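Session 6 - Ripening, moisture and storage of fresh produce

Read before the practical. The calculation sheet is separate and is handed in with the storage log.

## 1. Respiration after harvest

Fruit and vegetables go on respiring after they have been picked. Sugars and oxygen are used up; carbon dioxide, water and heat are given off. The rate depends mainly on temperature. As a working rule, a rise of ten degrees Celsius doubles or triples the rate within the normal storage range. The ratio between the two rates is written Q10.

A product with a high respiration rate has a short storage life. Peas, asparagus and sweetcorn are at the high end. Onions, potatoes and most apples are at the low end.

## 2. Climacteric and non-climacteric fruit

Climacteric fruit show a clear peak in respiration as they ripen, along with a rise in ethylene production. They can be picked mature but unripe. Bananas, avocados, tomatoes, pears and mangoes belong here. The avocado is a slightly odd case in that it does not soften properly while still on the tree.

Non-climacteric fruit show no such peak. Strawberries, grapes, cherries and citrus should be picked at eating quality, as they will not get sweeter in store.

Do not confuse colour change with ripening. A lemon can lose its green colour under ethylene with little change in the juice.

## 3. Water loss

Water leaves the product because the air inside the tissue is close to saturation and the air outside usually is not. The driving force is the difference in vapour pressure. Three things set the speed: that difference, the surface area per unit mass, and the resistance of the skin.

Worked case. A tray of peppers weighs 220 g net when it goes into store. After six days it weighs 209 g. The loss is 11 g, or 5 per cent of the starting mass. Most leafy crops look wilted at 3 to 5 per cent; peppers start to wrinkle a little later. Treat all of this loss as water for the purposes of this course - the carbon lost through respiration is small by comparison.

## 4. Containers

An open basket gives free air movement and lets heat out, but does nothing to slow water loss. A closed plastic bag does the reverse. Humidity inside rises quickly, and any drop in temperature brings condensation on the inner face of the film. Free water on the skin favours mould. 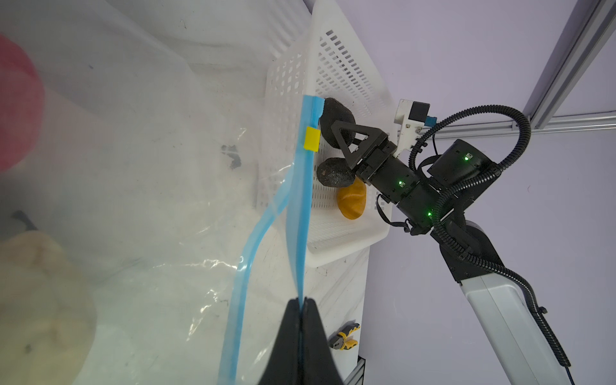
*Fig. 6.1. Zip-top bag and perforated basket, with two avocados in the basket.*

Perforated film lies between the two. The number and size of holes are chosen so that oxygen does not fall too low while humidity stays high. If oxygen drops below the limit for the product, fermentation starts and off-flavours follow. The limit differs between crops and should be looked up each time.

## 5. Chilling injury

Crops of tropical and subtropical origin are damaged by temperatures well above freezing. Signs include pitting, brown flesh and failure to ripen. They often appear only once the product is back at room temperature, so a clean result on leaving the cold store proves little.

Unripe avocados are more sensitive than ripe ones. Ripen first, then chill.

## 6. Practical

Work in pairs. Each pair stores one product in two containers, one open and one closed, at 20 °C.

1. Weigh each empty container and write its number on the tape.
2. Weigh again with the product inside.
3. Repeat after 24 hours and at the end of the week.
4. Wipe condensation from the outside only. Leave the inside alone until the last weighing.
5. Give losses as a percentage of starting net mass, to one decimal place.

The Fliko balance drifts when first switched on; leave it for some 20 minutes before use. Write down the room humidity at every weighing, including the first.

Late logs go to Seija Pelkonen, not into the tray by the door.

## 7. Terms to know

- **Q10** - ratio of respiration rates at two temperatures ten degrees apart
- **Vapour pressure deficit** - saturation vapour pressure minus actual vapour pressure, at the same temperature
- **Senescence** - the final stage, in which tissue breaks down

Ethylene scrubbers and controlled atmosphere stores are covered in Session 7.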